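Plinia Tabletop Pick Kit: data card

Status: second release, July
Maintainer: Devendra Khurana
Covers: the sample recordings supplied with the kit, and how we used them to review it

Summary

Plinia is a tabletop arm kit sold by Gollard to small packing firms and teaching labs. The kit comes with an arm, a parallel gripper, a wrist camera, mounting hardware and a licence for the Pistemell control software. This card goes with the recordings we made while testing the kit on gift and parcel handling. It does not cover the wheeled base, which is sold separately and which we have not tried.

Contents

The release holds 3,358 recordings. Of these, 2,883 are marked as completed and the remainder as failed or stopped by the operator. Failed runs are kept in the same folders and carry a flag in the index file. Each recording has joint positions, gripper opening, video from the cameras and a one-line task label.

Task groups

Boxes with lids
Boxes tied with ribbon
Wrapped packages and foil
Small loose items
Mixed table, operator's choice

Setup

Fix the arm before connecting power. The supplied bolts suit slotted metal tables. For a wooden bench, order the clamp plate. Run the cable straps along the links and leave slack at the shoulder, or the arm will stop with a load fault when it turns. Calibration takes 5 minutes and has to be repeated if the wrist camera is moved. The arm should be at its rest position when Pistemell starts.

Review notes

We liked the gripper more than the software. The fingers close evenly and the force setting is easy to find. Pistemell is slow to open large projects and its export window forgets the last folder used. Version 2 of the export tool fixed the missing timestamps we reported to Gollard.

Ribbon was the hardest group to label. A run is marked completed only if the box is lifted, moved and put down with the bow still tied. 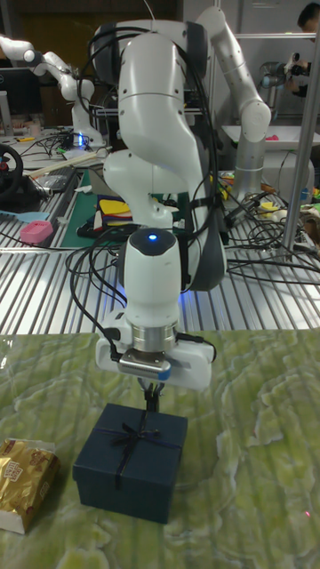
Can the kit be used without a Pistemell licence?

Only for moving the arm by hand and reading the joint positions. Recording and playback both need the licence.

Known problems

Some early labels use "parcel" and "package" for the same item. The Vakulenko converter handles both, but other tools may treat them as separate tasks. Video and joint data can drift apart slightly in long runs.

Contact

Send corrections to Devendra Khurana with the recording number and the task label. Corrections are added to the index on Mondays.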